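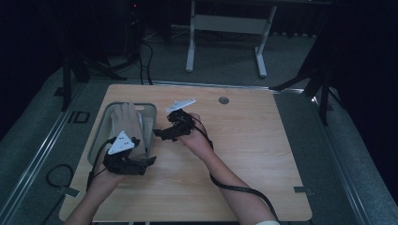
Beige fabric glove in a clear tray, on the light wooden table.

How to wash fabric gloves so they do not become small and stiff?
Asked by Els Van Hecke, August 26, 2021

Hello all. I have several pairs of beige fabric gloves which I use for sorting old paper and photographs from my parents' house. I do not know what the fabric is, the label was cut out before I got them. After the last wash two pairs came out shorter in the fingers, and the tips feel hard, like there is still soap inside. I washed them in the machine at 40 degrees with the towels and then I put them on the radiator.

My questions are: should I wash by hand only, and how do I dry the fingers in a good shape? Also there are gray marks on the fingertips from old newspaper, and I would like to remove them if it is possible without bleach. I have at home only a normal liquid detergent and a bottle of Banel wool wash.

Thank you in advance, and excuse me for my English.

3 answers

Wouter Hoekstra
If you do not know the fabric, treat it as cotton that was never washed before. Cotton shrinks from warm water and even more from the radiator, so I think you had both problems together.

What I do with mine: a shallow tray or basin with cool water, one small spoon of liquid detergent, and mix it before the gloves go in. Lay them flat and press with your palm many times. Do not rub the fingers against each other, the seams become weak and you get a hole at the thumb. Leave them 10 minutes, press again, then change the water until it has no more foam. For me it is usually 4 times. The hard tips are very probably from too little rinsing, the soap stays where the seams are thick.

For drying, roll them in a towel and press the water out — no twisting. Then pull each finger gently to its length and lay the gloves flat on a dry towel, away from the heating. After some hours turn them over. The fingers which are already shorter you can try to stretch while they are wet, but I would not expect too much of it.

Wool wash is also fine, but for newspaper ink it is a little weak.

Themba Mthembu
just buy new ones, they are cheap

Anahera Sheehan
I agree with Wouter about the rinsing. For the gray marks, put a drop of the normal detergent directly on the fingertip, wait a bit, and tap with an old soft toothbrush before you wash. Old ink does not always come out completely. I keep the marked pairs for newspapers and a clean pair only for the photographs, so the marks do not bother me anymore.

Please do not use fabric softener. It can leave a film on the cloth, and you do not want this on your photographs.

Comment from Els Van Hecke: Thank you Anahera, I did use softener with the towels! I will rinse everything again tonight.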